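Revex cloth handling study: frequently asked questions

What is being tested?
Whether a policy trained on hand-held gripper recordings can pick up knitwear in a cluttered room. The set holds 2140 grasps.

How is a jumper gripped?
By a narrow pinch of fabric between the fingertips. 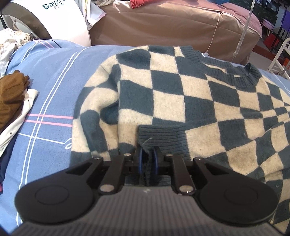 Clalleo asked whether thick knits need a separate model. They don't; one model covers all 4 fabric groups.

What goes wrong most often?
Picking up two layers at once. The Kneath baseline did this in 35 trials, ours in 3.

Are small items included?
Yes. Socks are labelled apart from larger garments.

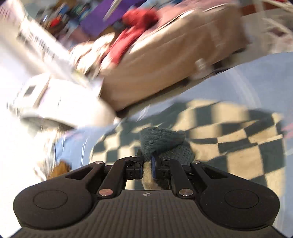

Knitted sock held between the finger pads.

Where is the code?
On the Burkum page, from June.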